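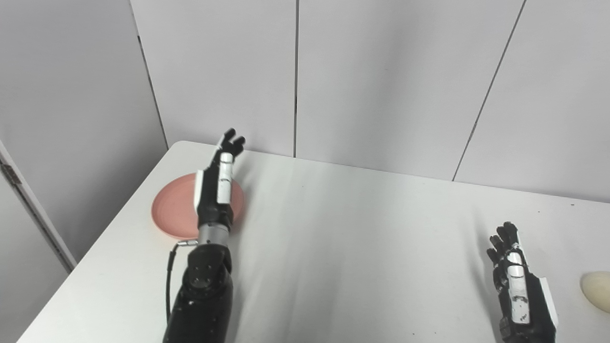 Pink plate on the white table

Ticket 1709: Seat load report showing more people than seats
Product: Lullovo Route Reports
Opened: 27th July
Status: Open, waiting on one thing (see the end)

Hi all! I look after the monthly passenger numbers for Hirov, the little airline that flies out of Plenddale, and I've got a report that has gone completely sideways on me. I'm going to keep adding to this ticket as I try stuff, so apologies in advance for the length. I'd much rather have it all in one place than dig through my email later.

What I expected: the load factor report for last month, same as always. Pick the month, pick the routes, hit Build, get a table with seats offered, seats sold and the percentage full for each route.

What I got: a table where the Plenddale to Effiong evening flight is more than full. I mean over a hundred percent. It's a popular flight in summer, people head over for the lake and come back sunburned, but we are definitely not sitting passengers on each other's laps. The morning flight on the same route looks fine. Every other route looks fine too, or at least looks like what I'd have guessed before opening it.

Things I checked before bothering anyone:

Logged out and back in. Same.
Different browser. Same.
Built the report for the month before. That one comes out normal, and it matches the copy I saved back then, so the old data hasn't been touched.
Asked the folks at the Plenddale counter if anything odd had gone on with the evening flight. They said no, just busy.

So my first thought was passengers being counted twice. We sell some of those seats through a partner, and their bookings arrive in their own file. If a booking shows up in our file and theirs, it ought to be matched up and counted once. I had a hunch the matching had quit on us.

Update, later the same morning

Okay, hunch was wrong (or mostly wrong, hold that thought). I pulled the passenger list for one of the worst evenings and went through it by hand with a cup of coffee. Every name on there once. I then did the same for a quieter evening, and again, no doubles. The sold number in the report matches my hand count on both. So the people are right! It's the seats that are off.

And sure enough, when I open the details panel and look at seats offered, the evening flight is showing the seat count for our smaller plane. We moved the larger one onto that flight at the start of the summer schedule. The swap is in the timetable, it's on the website, the crews know, the passengers clearly know. The report doesn't.

I went into Fleet, then Assignments, and the larger plane is right there on the evening flight with the correct start date. So the setting is correct and the report is ignoring it. I tried pressing Refresh Assignments and got a green check mark and no change at all.

Update, after lunch

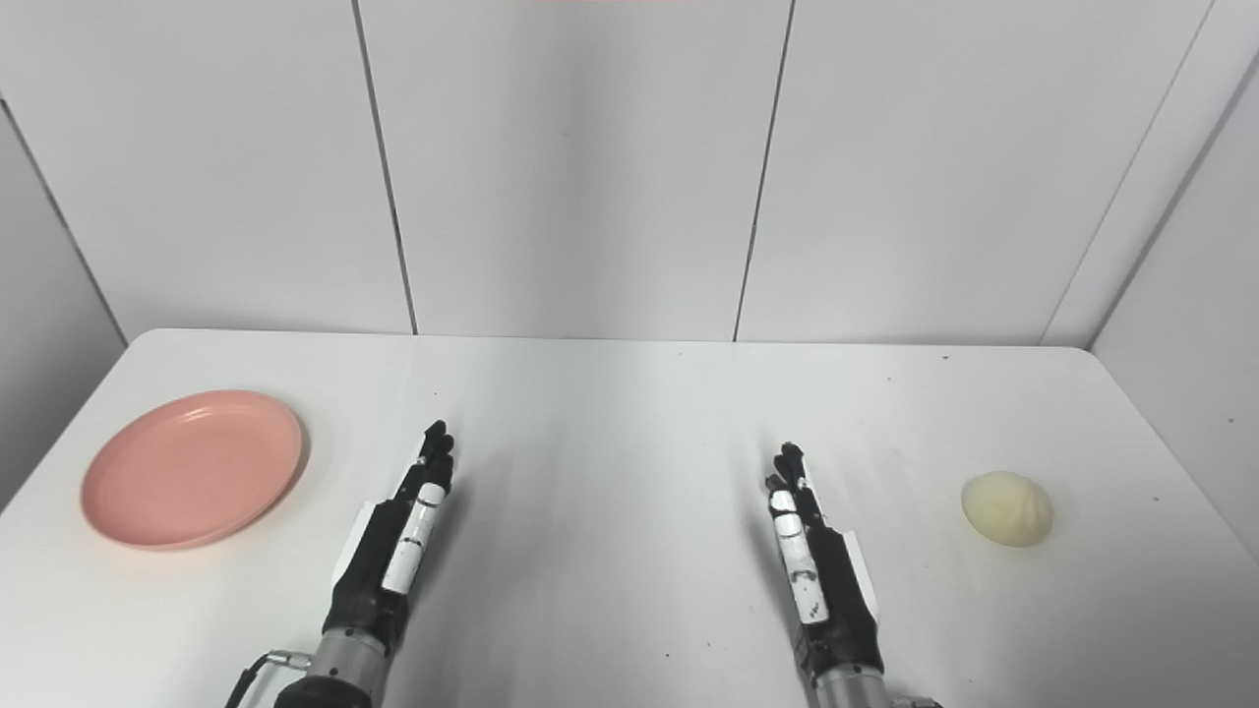

Pink plate at left, pale yellow bun at right, two black robotic hands between them

Tried the suggestion from the first reply I got from support, which was to export the schedule, delete it, and load it again. I was nervous about the delete part so I made a second copy first. Glad I did.

The export went fine. The upload did not. I got a red box saying "Error 400, bad request" and nothing else. No line number, no hint about which column it was mad about. I tried again in case it was a hiccup, and got the same red box. Then for a little while I had no schedule in there at all, and every route in the report came up blank, and I'll admit I got up and took a walk down the hall.

For anybody else who lands here with the same red box, this is what got me past it. I opened the exported file in a plain text editor instead of the spreadsheet program and found two rows with an extra comma at the end. Both rows were for the evening flight. I took the commas out, saved, uploaded again, and it went through on the first go. All the other routes came back right away, and I checked them against my saved copy just to settle my nerves.

I don't know where those commas came from. I hadn't edited the file between export and upload the first time around, so I think they were in whatever Lullovo spat out. My guess is that there's something in the notes field for those rows that isn't being handled right. When we changed the plane, whoever typed it in added a note about the schedule change, and the note has a comma in it. If I'm right, the export is splitting the note in the wrong spot, and maybe the report does the same thing when it reads the row. I'm no programmer, so please take that for what it's worth.

Update, end of the day

Good news first! With the cleaned-up schedule loaded, the evening flight now shows the larger plane, and the percentage full is a believable number. High, but believable. I rebuilt the whole month and sent the totals off to our sales office, who had been asking for them since breakfast and were very nice about it.

Less good news. I went back into the evening flight and typed the note back in, with the comma, to see what would happen. Built the report again. Back to the smaller plane. Took the comma out of the note, rebuilt, and the larger plane came back. I did that back and forth one more time so I could be sure I wasn't fooling myself. Same thing each time. So I'm pretty confident the comma in the note is what does it, at least for us.

My workaround for now is no commas in notes. I've put a message up in our shared folder asking everybody to use a dash, and I've gone through the other routes and swapped out the ones I could find. There were more than I figured. Most of them are on routes where the plane never changed, which I suppose is why they never caused trouble: the report was falling back to the default plane and the default happened to be right.

That last bit does make me a little uneasy about the winter numbers, by the way. We had a stretch where the smaller plane was in for maintenance and the larger one covered for it. If any of those rows had a note with a comma, then the load factors we've been quoting for that stretch are too high. I'm going to go back and rebuild those months when I get a quiet afternoon. If there's a way to search notes for a comma across all past schedules without opening each one, please tell me, I would be so grateful.

Reply to support's questions from this afternoon

Yes, we're on the hosted version, I haven't installed anything myself. Yes, more than one person can edit the schedule, but I've checked the change history and the only edit to those rows was the plane swap. No, we don't use the automatic import from the reservation system, I load the passenger files by hand every month. And yes, you're welcome to take a copy of our schedule file to test with, just please leave the crew columns out of it.

What I still need

I'd like to know if the comma problem is getting a proper fix, and when. Our fall timetable goes in at the start of September and it has a lot of plane changes in it, all with notes, and I'd love to not have to proofread every last one for punctuation. It would also be a big help if the upload error could say which row it choked on.

Leaving this open until I hear back about the fix. I'll post again once I've rebuilt the winter months.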